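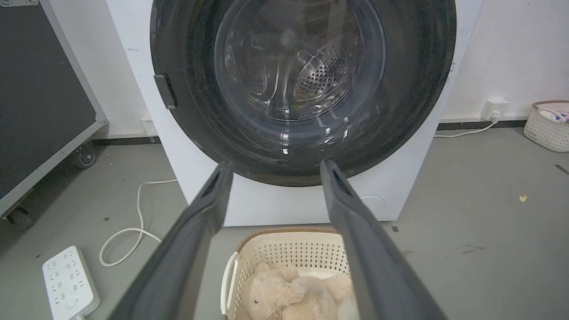

Drodero says its laundry robot will be ready for paying homes within 2 years. The company made the claim this week in Povham, where it has been trying out the machine with help from Kostiuk, a local appliance dealer. It is a big promise for a job most people do half asleep. A washer door has to be pulled open by its handle, and that handle can be a small black thing on the edge of a round black rim, with dark glass next to it throwing back reflections. A person finds it by feel. A robot with two stiff fingers has to see it, line up with it and pull at the right angle, and all of that comes before a single sock has moved.

Drodero puts its success rate at 83 percent. The company would not say how many tries that covers, or whether a person stepped in when things went wrong. It also counts opening the door and loading the drum as separate tasks, so a robot that opens the door and then drops a towel gets credit for the first half.

Nor does the figure cover the rest of the chore. Sorting is left out. So are measuring soap, checking pockets and picking the right cycle. Folding, where earlier machines have come to grief, is described only as "a later release." A load of 5 items took the robot longer than the company cared to put in writing.

Then there is the matter of what people put in a laundry basket. Shirts and towels are one thing. A stuffed bear is another, and plenty of parents would want it washed on gentle or kept out of the machine. Drodero did not answer a question about how its robot would tell the difference.

A rival, Flesomlow, has taken a smaller bite. Its machine carries full baskets from one end of a commercial laundry to the other and leaves the doors to the staff. The company has 5 of them at work and makes no claims about homes.

Drodero has not set a price. It plans a second round of trials in Povham later in August, again on floors and machines of its own choosing.

2020-08-08

Print this article | E-mail this article
Shares: 83 | Comments: 2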